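Forum: Home and Table
Topic: White matte table top, gray marks under the placemats

ktyang_30
Posted July 29, 2011

Hello everybody. I hope this is the correct section. We bought a white dining table in January, the Esanetti with the matte top, and we are very happy with the size and the legs. My problem is the surface. On each place where somebody eats, there is now a gray area, not dark, but I see it in the evening when the lamp is on. We use woven placemats, the green ones made of some kind of grass. I wash the table every night with dish soap and a sponge.

My wife thinks the color comes from the placemats. I think it is from plates and sleeves. Which one of us is right, and what can I clean it with? The table was 177 dollars on sale, so it is not a treasure, but we want to keep it nice.

Tae-yang

divya_i
Your wife is right, I would say. Natural fiber mats leave a little color if they are put down when the table is still damp. I had the same with brown ones. Wipe, dry with a towel, wait, then put the mats back.

clodagh_m
I don't agree with Divya. I have had woven mats on a white table for years and they never left any color. What I did have was soap film. Dish soap every night and no rinsing makes a thin layer, and the layer holds the dirt. On a glossy top you would notice it in a week. On a matte one you notice it when it is already everywhere.

Try this on one corner only: warm water, a few drops of white vinegar, a soft cloth, then plain water, then dry. If the corner is whiter than the rest, it was the soap.

divya_i
Vinegar on a table when he does not know what the coating is? The booklet of my table says no acid at all.

clodagh_m
A few drops in a bowl of water. I did say one corner.

Josee T
Please, before any vinegar, look if the gray is really on the table. I am serious. I was scrubbing mine for two evenings and it was the shadow of the lamp, because we had moved the lamp lower. White matte tops show every soft shadow and it looks exactly like a stain with no border. Look at it in the morning next to the window.

ktyang_30
Thank you for so many answers. Josée, I looked in the morning and two places are gone, so those were shadow, I must admit. But the other two are still there, at the seats of the children. So it is a mix of the problems.

I did not try the vinegar yet. I have at home a cream cleaner from Edia. Is it possible to use this one?

keerthana.p
No cream cleaner! It has small grains in it. On a matte surface it polishes the place where you rub, and then you have a shiny spot for life. I did this on a shelf with the same kind of finish and I still see the spot each time I pass.

What works for me is a white eraser sponge, but very light, almost without pressing, and only on the mark. Some people will tell you that the eraser sponge is also a scratcher. They are not completely wrong — so go slowly and stop when the mark is gone.

clodagh_m
I am one of those people. The eraser sponge is fine sandpaper. If the cream is forbidden then the eraser should be too.

keerthana.p
Then we disagree. I have used it on the same table for a long time and the finish is even.

Our table is also white and matte and the mats are olive green, so it should be close to what Tae-yang has. We keep the mats near the edge of the table and I shake them out over the sink after dinner, because crumbs go under the weave.
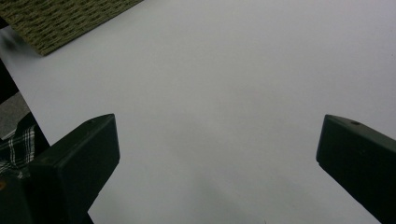 divya_i
How long should the table dry before the woven mats go back on it?

keerthana.p
Half an hour is enough in summer. In winter I leave them over the back of a chair until breakfast, because our kitchen is cold and the surface stays damp much longer than you think.

Josee T
I also turn my mats over every week. One side gets flat otherwise, and the border begins to lift.

ktyang_30
I made the test with the vinegar on the corner, as Clodagh described, and this corner is a little bit whiter. So there was soap film. But when I wiped the bottom of one mat with a wet white cloth, the cloth became green. My wife has seen the cloth. She is keeping it.

For the two seats of the children I will do the rinsing for one week, and only after that the eraser sponge, very light. I stopped the dish soap.

divya_i
Green cloth! Thank you.

clodagh_m
Fine, but the corner was soap.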